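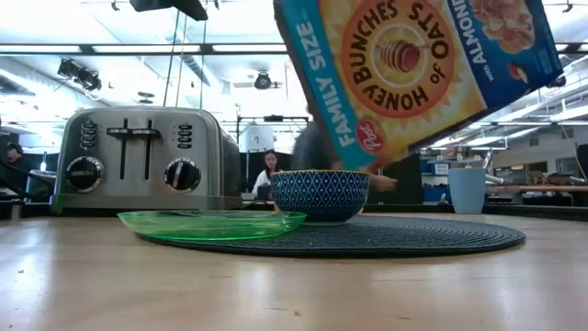

Ionuț Ghiță wrote that a wide jaw is wasted on cereal and that any cheap two-finger gripper will pour a box if you close it hard enough. I spent the morning on that claim, so a few posts.

Grippers on the bench: the Skerka parallel jaw with flat rubber pads, and the Hedegaard with the longer curved fingers. Same arm, same controller, same pour path for both.

Task is box to bowl. Pick up the Honey Bunches of Oats, tilt it over the blue bowl, hold, tilt back, set it down. Family size box, open top. The green plate stays where it is with its edge overlapping the bowl from the camera side. I don't clear the table between runs.

Skerka first. 8 pours, 6 good. Both bad ones were the box rotating in the pads when the contents moved toward the opening. The wrist angle in the log was right and the box angle was not.

Closing harder did fix the rotation. It also creased the front panel, and after that the box sat crooked in the jaw on every pickup. So Ionuț is half right. It works until the box is bent.

Hedegaard, also 8 pours, 7 good. The miss was mine, I had left the old approach height in and it clipped the rim of the bowl. Changed one number and it ran fine.

The Hedegaard is slower. Opening and closing takes twice as long, and the fingers need more room on the way in. Next to a toaster you notice that.

Camera notes. The side view is good for the tilt angle and bad for the bowl. From that low you get the rim as a thin line and can't tell how full it is. Natalina Messina suggested a second one looking straight down. Ordered a bracket.

Clear green plastic is still a problem for depth. I get holes where the highlights are. The ribbed dark placemat reads better than I expected.

Bianca Pascu asked about force readings. The Skerka only reports motor current. I'd use it to see that something is in the jaw and not much more.

Keeping the Hedegaard on for boxes and putting the Skerka back on for cups and the bowl. Settings for both are in the Grorkimico folder, file is named pour_box. If you copy them, check the approach height first.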